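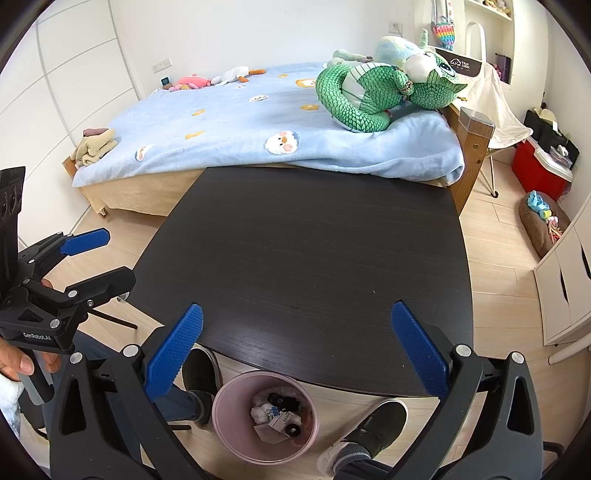
Aino Partanen puts the matter bluntly in her notes to the second edition: a table pushed up to a bed is the most useful surface in a small home and the worst maintained. Her remark is aimed at designers who plan a bedroom as a place for sleep alone and leave every other use to chance. Sheldon Cormier replied that the fault lies with the table, and that a surface sized for the room would look after itself. Both positions are taken up in this chapter.

Chapter 11
Secondary Surfaces in Sleeping Rooms

11.1 Scope

A secondary surface is any horizontal working plane in a room whose main use is something else. In sleeping rooms the term covers desks, side tables, wall shelves deeper than a hand's length, and the tops of low chests. It does not cover nightstands, which are treated in Chapter 9, or folding trays.

The chapter deals with three questions: where the surface stands in relation to the bed, how much of it can be reached from a seated position, and how it is cleared and cleaned. Lighting is left to Chapter 12, except where glare affects the choice of finish.

11.2 Placement against the bed

Two arrangements are common. In the first, the long side of the table runs parallel to the bed and the user sits between them or on the mattress. In the second, one narrow end of the table meets the bed and the table projects into the room. The second arrangement will be called end-on placement.

End-on placement leaves both long sides open. It also gives up the far end of the table, which can be reached from the bed but only with effort from a chair at the opposite end. Items placed there tend to stay there. In the Oksanen survey of 607 rented rooms, the end of the table nearest the bed held the oldest items in most of the end-on layouts recorded.

Where the table touches a wooden bed frame, the contact line should be checked for rubbing. A strip of felt is sufficient. A gap is acceptable if it is wide enough to admit a cleaning cloth; a narrower gap collects dust and small objects and should be closed.

11.3 Seated reach

Reach is measured from the front edge of the table with the user's back against the chair. The working zone is the area covered by the forearm with the elbow at the side. The storage zone lies beyond it. For a table 122 cm long used from its short end, a large part of the top falls in the storage zone, and the layout should assume that anything kept there is used once a day or less.

Curved edges reduce pressure on the forearm and are preferred at the front. They reduce the flat area slightly, and this loss must be included when the top is measured.

The floor under the table counts as part of the workplace. A waste bin placed between the feet is within easy reach but takes up leg room. A bin placed beside the chair leaves the legs free and is more likely to be kicked by a person crossing the room. An open-top bin with a diameter of up to 29 cm can be used in either position.

11.4 Finish and cleaning

Dark finishes show crumbs, lint and dust earlier than light ones. This is normally listed as a defect. For a surface in a sleeping room it may be treated as an advantage, as the need for cleaning is seen sooner. Glossy dark finishes also reflect lamps and windows, and the reflection can hide marks from one seat while showing them plainly from another. Inspect the top from at least two positions.

The clearing procedure used in the exercises is as follows.

1. Remove all items from the top, beginning at the end nearest the bed.
2. Wipe from the far end toward the front edge, along the grain where grain is present.
3. Catch loose particles at the front edge in the bin or in a folded cloth.
4. Return only the items used in the working zone.

Items left over after step 4 are assigned to a shelf or drawer before the exercise is marked complete. Record their number and their new location on Worksheet 11-A.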